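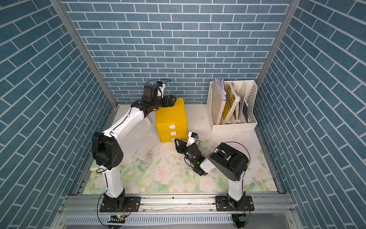 ## Paper Bricks and Rented Walls

Pruldale is a town of rentals. Most of its apartments were built for mill workers and have changed hands many times since, and nearly all of them come with white walls and a lease that says they have to stay white.

Ignacio Bellamy has been selling wallpaper on Cornow Street for long enough to remember when tenants didn't come in at all. His customers were homeowners, and they wanted stripes. Now the biggest part of his trade is peel-and-stick, and the pattern people ask for most is brick.

"They want a wall that looks like it has been there a while," he says. "I tell them to buy one roll more than they think."

Printed brick is an old idea. It was sold for kitchens and dens, usually in red, and it went out of favor when people started knocking plaster off to get at the real thing. Red still sells, but blue and gray have passed it in his shop. Bellamy puts that down to furniture, most of which is gray now too. 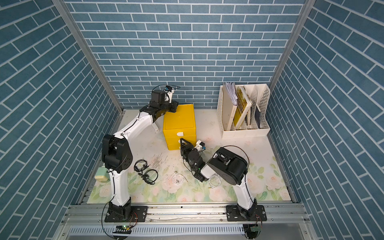 The hard part is the corner. A brick pattern shows a bad joint more than a floral does, as the eye follows the grout line and stops where the line stops. Old rooms make it worse. In Pruldale the ceilings drop toward the street side, and a row of bricks hung level at one end of a wall can look crooked at the other. Bellamy tells people to start from the corner they see first when they open the door and let the mistakes collect behind it.

Magdalini Michailidis papered her bedroom in November with a plumb line and a kitchen knife. It took her 3 evenings. She spent $200 on paper and says she would do it again, though she would buy a proper blade. The strip over the radiator has lifted twice. She sticks it back down and moves the dresser in front of it.

Her landlord has not complained. Others have. The usual worry is what comes off with the paper when the tenant leaves, and on fresh paint that can be a lot.

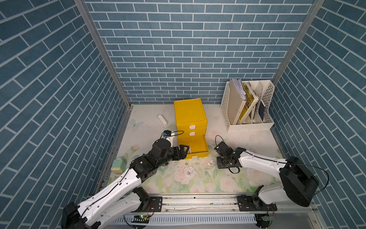

Achilleas Psarras disagrees with the whole business and would sooner see landlords allow paint. In his view, a gallon of flat blue costs less, covers better and can be covered again in an afternoon, and a fake brick is still fake when it's hung straight. He lost a $645 deposit in Gerlach over one papered hallway.

Marina Christodoulou, who manages 8 units near the river, now writes wallpaper into her leases. Tenants can put up what they like on one wall per room if the paint underneath has had a month to cure.

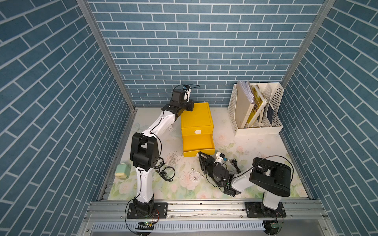 She asks for a test piece first, about the size of a playing card, left up for a week behind a door. If the paint comes away with it, the answer is no. Most of the time it doesn't. She has seen marble, palm leaves, a forest in fog and a great deal of brick, and when a place empties she sometimes leaves the paper where it is. The last apartment she showed had a gray brick wall in the kitchen, and the new tenants asked her to keep it.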